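Pladum Help Exchange > Household > Laundry and fabric care

T-shirt side seams move to the front after washing. Measurable? Fixable?

Asked October 5, 2024
Viewed 2,922 times

Harish Gowda

I have a set of plain cotton T-shirts (Rastari, midweight, single jersey). When new, the side seams ran straight down from the armholes. After a few washes, the left seam has moved toward the front and the right seam toward the back. The hem is still more or less level, but the whole body looks rotated.

Wash conditions: Isaksson front loader, cotton program, Kemar liquid at the dose on the cap, tumble dried on medium. No fabric softener. The shirts go in right side out.

I would like to know two things. First, what is moving, the seam or the cloth? Second, how do I measure this so that I can compare one drying method against another? I tried laying a shirt next to a ruler and got a different reading each time I put it down. I am also not sure what to line the shirt up with – the hem, the shoulder or the neckline.
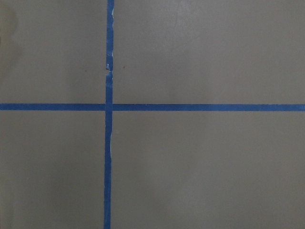

Lakshmi Thevar

The cloth moves and takes the seam with it. The usual term is spirality, or torque. In single jersey, each stitch is a loop of yarn, and the yarn has twist left in it from spinning. When the cloth gets wet and is tumbled, the yarn tries to untwist, and the loops lean over to one side. The columns of loops (wales) are then no longer at right angles to the rows (courses). A shirt cut and sewn from cloth that was pulled straight at the finishing stage will look fine in the store and rotate once the cloth relaxes.

There is a second cause. A circular knitting machine feeds many yarns at once, so the rows form a shallow spiral up the tube. More feeds means a steeper spiral. This part is there from the start and washing does not create it.

To measure it, stop using the shoulder. Shoulder seams are sloped and often stretched. Use the hem as the baseline and work upward:

Lay the shirt face up and smooth it outward with flat hands. Do not pull.
Set the bottom hem parallel to your reference line.
Mark the point where the side seam meets the underarm.
Drop a line from there at a right angle to the hem.
Measure along the hem from the foot of that line to the place where the side seam lands.

Divide the second measurement by the length of the dropped line. If the line is 20 inches and the seam lands one inch off, the skew is five percent. Do both sides and average them, unless the shirt is shaped at the waist, in which case this method is not much good and you should mark the cloth instead.
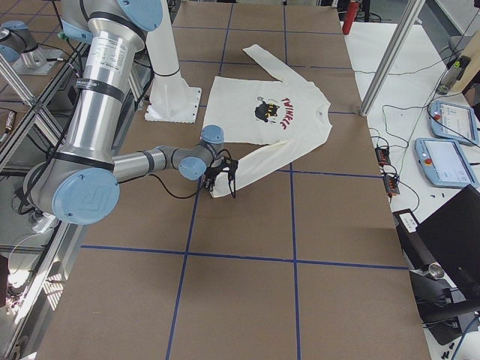

Marking the cloth means sewing a square on the front panel with contrast thread, well away from the seams. I use 300 mm sides. Before washing, both diagonals should be equal. After washing, measure the sides for shrinkage and the diagonals for skew. The difference between the diagonals tells you how far the square has turned into a diamond. Thread is better than a laundry pen, which spreads.

Let the shirts sit in the room overnight before each reading. Cotton straight out of a dryer is shorter than the same cotton the next morning. And take the first reading before the first wash. You have lost that with the current set, so buy one more from the same batch if you can find it.

As for fixing it, you can reduce it. Wash inside out, use a lower spin speed, take the shirts out damp, line the seams up by hand and dry flat. The seam will look straight until the next wash. The twist in the yarn is still there.

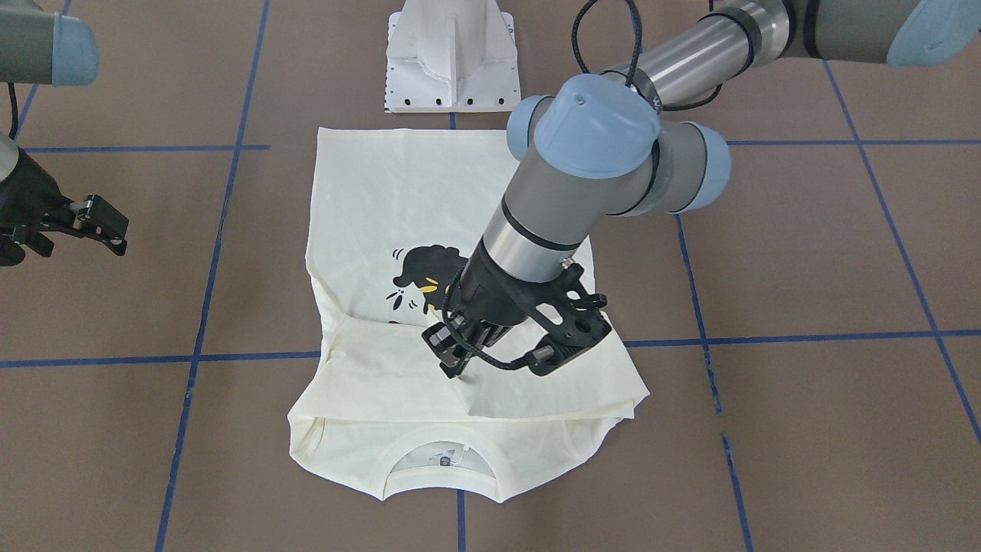

Does the direction of the twist depend on which way the drum turns?

It depends on the yarn. Z-twist yarn and S-twist yarn lean opposite ways, and a household drum reverses during the cycle anyhow.

kettleford_b

All my shirts do this and I just quit caring. Hang them by the hem. Wet weight pulls them straight. Works for me with cheap ones. Don't use a hot dryer.

Harish Gowda

Followed up on this in December. I bought one new Rastari shirt, sewed the square as described, and ran it through the same program as the others, dried flat. I do not have enough shirts for a proper comparison, but the diagonals were already unequal after the first wash, so the dryer is not the whole cause. Hanging by the hem left the body longer and the seam where it was. I also turned the spin down and could not see a difference.

One correction to my original post: the care label calls for a wash at around 33 degrees C, and I had been running the cotton program much hotter. I have not repeated the test at the lower setting. The sewn square is easy to read and I would recommend it over the seam method – my hems turned out not to be cut very straight in the first place.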